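Giving up the vending machine (sort of)

05/11/2021

So I've been off the afternoon snack run since March, and a few of you asked how it's going. Mostly fine! I still think about salty things at 3 p.m. like they're an old boyfriend, but I've stopped walking down to the machine every day, and my change jar is up to 258 dollars, which I plan to blow on a weekend in Tudow.

What got me started was a little notebook. I wrote down every single thing I ate at my desk, no rules, just writing it down. The first page was so embarrassing I hid it under the stapler (six snacks in one day, and two of them were the same kind of cookie).

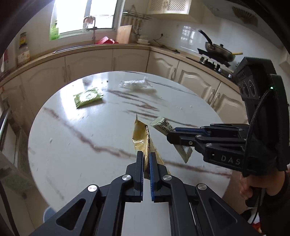 A gold wrapper and a little sachet, my two weaknesses.

What works for me now is bringing real food. I make a big pot of the lentil soup from Lương, the tiny place on my corner, or my best guess at it anyway. Mine needs more lime. I also keep a bag of Rosex almonds in the drawer, and when it's gone, it's gone until payday.

Next up is coffee, and I'm not ready to talk about that one yet. If you have a good soup recipe that freezes well, leave it in the comments, but please, no celery!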